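# Entwistle script bedding, after a good long stretch of sleeping on it 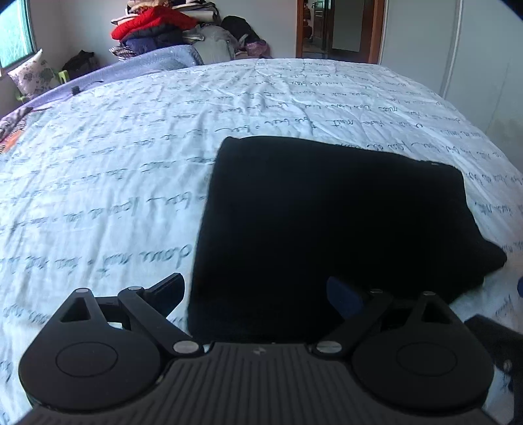 *The sheet on the spare bed, with some black folding waiting to be put away.*

I have wanted bedding with writing on it ever since I stayed in a guesthouse where the pillowcases had a whole letter printed on them, and I lay awake trying to read the one my husband was asleep on. So when Entwistle put their French script range in the spring sale I bought the fitted sheet, two pillowcases and the duvet cover all in one go. It came to £70 for the lot, in a double, with delivery on top (a bit cheeky, I thought, but there we are).

The sheet is a very pale bluish white, and the writing is a dark greyish green. On the website it looked properly black on bright white, so if you're trying to match it to something, be warned! I prefer it this way. Black would have been a bit much first thing in the morning. It's all loopy joined-up handwriting in different lines, and there's a lot of "nuit" about, so I assume it's something soothing about the night. My French stopped at ordering a sandwich. My daughter says it's nonsense, grammatically, but she says that about my shopping lists too.

**How it feels**

Nice! It's a cotton blend, crisp for the first couple of washes and then softer, and it hasn't gone bobbly, which my old Badex set did within a month. I had that one for years out of pure stubbornness and you could have grated cheese on it by the end. The Entwistle one is thinner than I expected for the price, though, and if you have a mattress with a busy pattern on it I'd put a protector underneath. I already use a Zimico one and nothing shows through.

**Creases**

Now, it does crease. I don't iron sheets and I'm not going to start, and you can see long wrinkles running down it and more of them further over. They pull out a bit if you tug the corners, and they come straight back once anyone sits down. My neighbour Nafula Nyanda has the same set in a king and she irons hers, on the bed, with the iron on an extension lead — it looks wonderful and I think she's mad.

Dark things are the other test in our house, as I do all my folding on the spare bed and most of what we wear is black. I was worried about fluff going from one to the other. The sheet doesn't seem to shed much, and the odd pale speck on my black things could have come from anywhere, the towels most likely.

**Fit**

The elastic goes all the way round, hurrah. The depth is fine for our mattress with a little to spare, but with a thick topper on I had to fight the last corner, and it pinged off again in the night twice. If you've got a topper, go for the extra deep one.

**Washing**

Forty degrees every time, line dried when the weather allows. The print was as dark in April as when I opened the packet. The pillowcases have faded a touch more than the sheet, I suppose from being washed more often.

I did look at the Ovik one as well, which has bigger lettering and poppers on the duvet cover instead of buttons. The Entwistle buttons are tiny and I have lost one already, somewhere in the machine. Four stars from me, and I'd have the sheet again in a flash, but I'd get plain pillowcases to go with it.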